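Kitchen Notes: the knife drawer, finally

I promised a knife item back in March and then the soup issue ran long, so thank you to everyone who wrote in to nag me. You were right to nag. My own knife drawer was a disgrace, and I have spent the past couple of weeks doing something about it.

I started by pulling out every knife we own and laying them on a towel on the counter. I was not proud. There were steak knives from a set we gave away years ago, a bread knife with a cracked handle, and a boning knife I bought in a fit of ambition and used twice (both times on chicken thighs, both times badly). Most of that pile went into a box for the Fehr Street swap table, with the blades wrapped in cardboard and taped. Please do wrap yours if you drop any off! Asabe Onyeka runs that table and she would like to keep her fingers.

What stayed was a paring knife, a decent bread knife, and the big black one, which I reach for ten times as often as the other two. I've had it 5 years and it does onions, cabbage, squash, herbs, the lot. It has the wide flat blade I like for scooping chopped things off the board and into the pot – I know, I know, you're supposed to use the back of the blade for scraping. I'm getting better about that.

A few of you asked about the little oval hollows along the side of some knives. They're meant to make small air pockets so slices of potato or cucumber don't cling so much. Do they work? Somewhat. Cucumber falls away nicely for me. Potato sticks anyway, just with slightly less conviction. I wouldn't pay extra for them, but I wouldn't turn them down either.

The dark coating is another matter. I love how it looks and I have been pretty rough on it. If you have a coated knife, the green side of the sponge is your enemy, and so is the dishwasher. Mine went through the dishwasher for most of its first year while I lived in the Lasura apartment, and the finish has been dull and scuffed ever since. Now it gets warm water, a drop of soap and the soft side of the sponge, then I dry it right away and put it back.

Also, look down the cutting edge once in a while under a good lamp. I did that on Tuesday and found a small pale mark low down near the heel. I can't decide whether it's a proper nick or only a scratch in the coating, so I'm taking it to Amrit Kennedy, who sharpens at the Fullevport market from 8 until noon. He charges three dollars a knife and will tell you exactly what you've been doing wrong while you wait. Bring cash, and bring the knife in a sleeve or a rolled dish towel with a rubber band around it.

As for storage, I've given up on the drawer for anything sharp. I looked at a magnetic strip, but the wall by our stove is old plaster and I don't trust it, so I cut a strip of cork to fit a shallow tray and the three knives lie in that with a bit of space between them. The whole thing cost me less than lunch. It took up an evening, mostly because I measured the tray wrong and had to cut the cork again.

Next time I'll get to cutting boards, and yes, I have read all the emails about end grain. If you have a board you've kept going for ages, write and tell me what you oil it with. I'm especially curious to hear from anyone who has stopped oiling theirs altogether and lived to tell the tale. 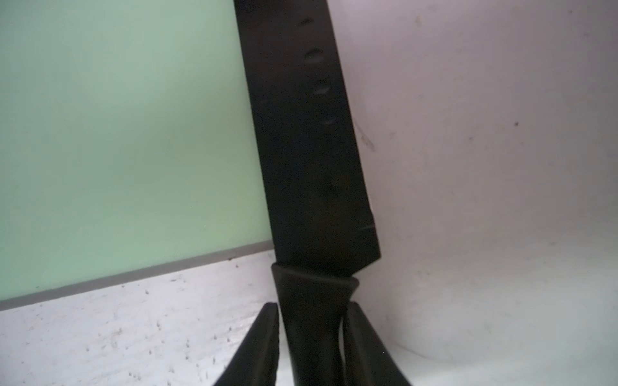
My everyday knife, scuffs and all.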